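From: Junhao Fang
To: kitchen-and-pantry list
Subject: Re: Sourdough too flat in cold kitchen

Nele Peeters wrote:
> My starter looks fine in the jar, but the loaf spreads
> like a pancake. The kitchen is cold in December and I
> leave the dough out overnight. I use 390 grams of water
> for one loaf. Is it too much?

Dear Nele,

I had the same trouble in my first winter here. For me the water was not the main problem – it was the time. In a cold kitchen the dough is often not ready in the morning, even if the clock says so. I now wait until it has grown by half and has bubbles at the side of the bowl. Sometimes this takes 6 more hours.

About the water, it depends on your flour. How much do you use? With the Kandard white I would go down to 350 grams, but with the Joly whole wheat 390 is good for me.

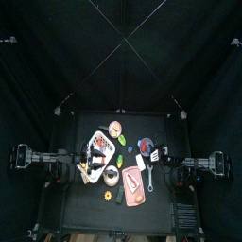

Please try also to fold the dough two times in the first hours, with wet hands. Chunhua Jin wrote to this list that she folds four times, but I did not see a big difference in my bread.

One more question: do you bake in a closed pot or on a tray? My loaves on the tray were always more flat. I can send you my full recipe if you want, only it is written in grams and I never changed it to cups.

Kind regards,
Junhao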